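Natural Picking

Fiction

Isis wanted 2,000 examples of a person taking something off a shelf. I had supposed that one would do, the way it does for a child or a fairly alert dog, but Unent had written a contract on the subject and the contract said 2,000.

"Just shop," said the woman from Unent, tightening the strap at the back of my head. "Shop the way you always shop."

The way I always shop is to forget the list, buy crisps and go home. I didn't mention it. They were paying by the hour, and there was a form for travel.
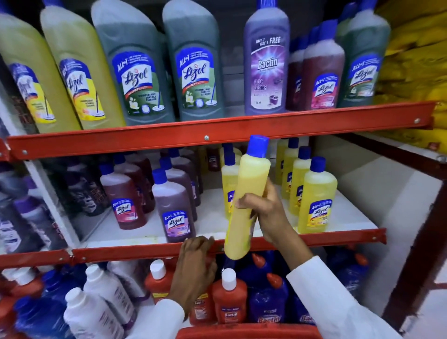 4 min read

The shop was called Bako and it sold everything, but my aisle sold floor cleaner. I had asked for biscuits. Biscuits had gone to a man with a diploma in movement, who by mid-morning was said to be producing lovely wrists.

I was given white sleeves and a printed sheet headed GUIDANCE FOR NATURAL BEHAVIOUR. It ran to four sides. I was to reach naturally, grip naturally and lift naturally, keeping both hands in view and never scratching my nose. If I did scratch my nose, the take was to be thrown away, in case Isis concluded that this was how one bought disinfectant.

Every take went to Tresix, which was the part that marked it. Tresix lived in a laptop on a stool at the end of the aisle and had two opinions, a high note for yes and a low note for no. I got the low note for going too fast. I got it for going too slowly. Once I got it for sighing, although the woman from Unent swore there was no microphone and that the sigh must have shown in the shoulders.

You would think a person could pick up a bottle. I had been picking up bottles for forty years without a complaint. But once you have been asked to do it naturally, your arm becomes a thing you are minding for somebody else. Where does the thumb go? Does one look first and reach after, or do they set off together? I tried to remember how I had done it before I was paid to, and got the low note for stopping to think.

There was also the matter of my left hand. My right hand had a job. My left hand had come along for the outing and kept looking for somewhere to sit down.

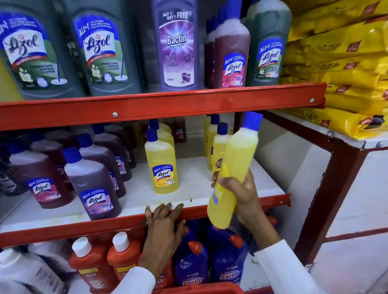
Take 215

At take 215 a customer arrived. The aisle was meant to be closed, but she had come for floor cleaner and didn't regard me as an obstacle.

"Is that one any good?" she asked, nodding at what I was holding.

I said I didn't know. I had picked up a great many of them and never got as far as the floor.

"What's it smell of?"

"I'm not allowed to put my face near it."

She took this calmly. Then she leaned across me, had a bottle off the shelf and into her basket, and walked off talking to somebody on the phone about a bus. From the stool came the high note, the clearest one of the day.

The woman from Unent played it back several times. "That's beautiful," she said. "Look at that. No hesitation at all." She asked whether I could do it more like that. I said I could if I was given a bus to worry about, and she wrote this down, and after lunch she came round every so often to tell me I was late for something.

It helped, a bit. I was late for a dentist, a christening and a man about a boiler. I became quite anxious about the boiler.
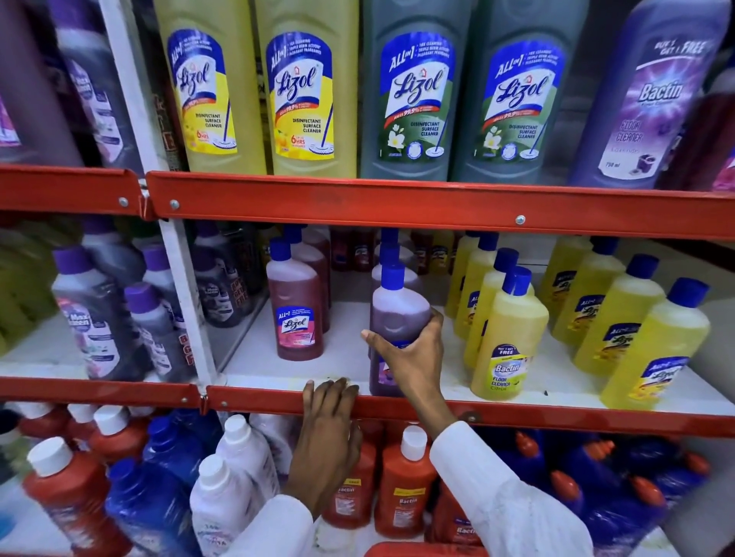
Isis, I was told, had begun to learn while I was still at it. They fed it the morning's takes over lunch and ran it on an arm in a room across town, in front of a shelf got up to look like mine. The first reports were good, and the second were puzzled. It could pick out a dark bottle as well as a yellow one, and bring it up by the body with the blue cap clear of its neighbours. But Unent had given the machine a second arm, for balance, and before each reach it laid that one along the red front edge of the shelf and left it there, resting, like someone waiting for a kettle. Nobody had asked it to. I looked at my left hand, which had its fingers on the red edge and had evidently been teaching.

"Can you stop doing that?" asked the woman from Unent.

I tried. I held it at my side, where it was out of view, and got the low note. I held it in mid-air and looked like a man about to conduct. By take 397 it was back on the rail and we had all agreed to call it a stabilising contact. There is a paragraph about it now in the guidance, on side five.

They have asked me back in September, for biscuits. The man with the wrists has moved on to tins. I have been practising at home, taking things out of the cupboard and putting them back, and my knees are fine but I've started sighing again, so I shall have to watch the shoulders.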